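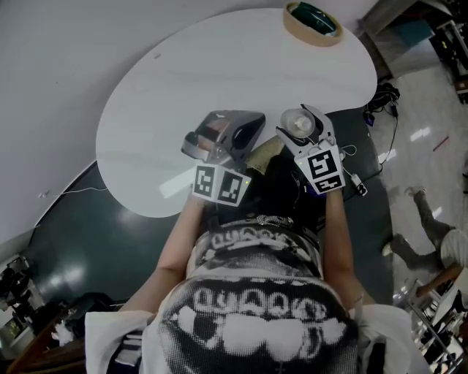 Small-group tutoring at the Mindthorpe Learning Center takes place at shared tables in the ground floor rooms. This page explains how to prepare a table, conduct a session, and close it properly. It applies to all tutors, including those who have transferred from the evening program and are used to the older procedure. The rooms contain rectangular tables and kidney-shaped tables, and the choice between them should be made before the session is booked. A white kidney-shaped table like the one in the photograph is suited to reading groups, with the tutor placed at the inner curve and the learners along the outer side. Rectangular tables should be requested for written work and for any session in which learners will use large sheets of paper.

Before You Book

Confirm the size of your group with the program office. A group consists of no fewer than two and no more than six learners. If your list has grown beyond six, ask Teresa Marciniak to divide it, and do not attempt to seat additional learners at the corners or on the windowsill benches.

Tutors must have completed the orientation course and must have a signed tutor agreement on file. Agreements signed before September remain valid until the end of the current program year. Tutors who are uncertain whether their agreement has been received may ask at the front desk.

Step 1. Reserve the Room and Table

Reservations are made through Kostudex, the scheduling system used throughout the Center. Sign in with your tutor number, select "Rooms," and then select "Ground Floor." Each table has its own entry. Choose the table and the starting time, enter the group code, and submit the form.

A confirmation message will be sent to the address on your tutor record. If no message arrives by the following morning, the reservation has not been recorded and must be entered again. Please do not submit the form repeatedly on the same afternoon, as duplicate entries have to be removed by hand.

Sessions last 35 minutes. The system will not accept a longer booking. Tutors who need additional time with a particular learner should arrange an individual appointment, for which a different form is used.

Step 2. Collect the Materials Box

Materials boxes are kept in the Wetwood Room, on the shelves to the left of the door. Each box is labeled with a reading level and contains the following:

Group readers for the level, one copy per seat
A set of word cards
Pencils, erasers, and a sharpener
Lined paper
A session record pad
A folder for learner work

Sign the sheet on the shelf when you take a box and again when you return it. Write the box number clearly. The level 4 and level 5 boxes are in heavy demand after 3 p.m. and should be returned immediately after use.

If an item is missing, complete a blue slip and leave it in the tray. Materials should not be moved from one box to another to fill a gap.

Step 3. Prepare the Table

Arrive ten minutes before the session begins. Wipe the surface with the cleaner provided and allow it to dry before placing paper on it. Remove any chairs that will not be used and stack them against the wall, away from the exit.

At a kidney-shaped table, place the tutor's chair at the center of the inner curve. Space the learners' chairs evenly along the outer edge, beginning from the middle. Every learner should be able to reach the tutor's side of the table without standing. With a group of two, seat the learners next to each other near the middle and leave the ends free.

At a rectangular table, the tutor sits on one of the long sides. Learners who are left-handed should be given the left end of a side when one is available.

Put the readers face down at each place. Keep the word cards and the record pad on your own side. Bags and coats belong on the hooks, and food is not permitted in the tutoring rooms. Drinks are permitted in covered containers only.

Step 4. Open the Session

Greet each learner by name and mark attendance on the record pad. A learner who arrives more than ten minutes late may join the group but should be marked as late.

State the purpose of the session in one or two sentences. For example: "Today we will read the second chapter and practice words that end in -tion." Write any new words on a sheet of paper that all learners can see, and read each word aloud twice.

Step 5. Conduct the Reading

Learners read quietly to themselves, each at his or her own pace. They do not take turns reading to the whole group unless the lesson plan calls for it. During this time, the tutor listens to one learner at a time, asking that learner to read a short passage in a low voice.

When a learner hesitates over a word, wait before offering help. A silent count of three is sufficient. If the learner is still unable to continue, point to the first part of the word and ask for its sound. Supply the word if this does not help, and note it on the record pad.

Try to hear every learner at least once. In a group of five or six this may not be possible in a single session, and the tutor should begin the next session with those who were not heard.

Learners who finish early may reread the passage or begin the written question at the end of the chapter. They should not be given a book from a different box.

Step 6. Discuss the Text

Reserve the last part of the session for discussion. Ask one question about what happened in the text and one question about why it happened. Allow learners to look back at the page when answering. Should the conversation move away from the book, a short digression is acceptable, but the group should return to the text before the session ends.

Step 7. Close the Session

Collect the readers and check that the number matches the box label. Place learner work in the folder. Complete the session record while the learners are gathering their belongings, or directly after they leave. Entries should be brief and factual: the pages read, the words that caused difficulty, and any matter to be carried forward.

Learners under 16 must be accompanied to the front desk and signed out by the person named on their registration card. A tutor may not release a learner to anyone else, even if the learner knows the person. When no authorized person has arrived, the learner waits at the desk with the staff member on duty.

Return the chairs to their original arrangement, wipe the table, and take the materials box back to the Wetwood Room.

Changes and Cancellations

A reservation may be canceled in Kostudex up to noon on the day of the session. After noon, telephone the front desk. If the tutor is ill, the office will try to assign a substitute from the reserve list, and the substitute will use the most recent session record to continue the work.

Repeated absences by a learner should be reported to Paraschiva Munteanu, who contacts families. Tutors are asked not to telephone families themselves.

Further Assistance

Questions about reservations: Emese Vida, program office
Questions about reading levels and materials: Nektarios Michailidis, Wetwood Room, mornings
Questions about learner attendance: Paraschiva Munteanu, family liaison
Division of groups: Teresa Marciniak, program office

Printed copies of this page are available at the front desk.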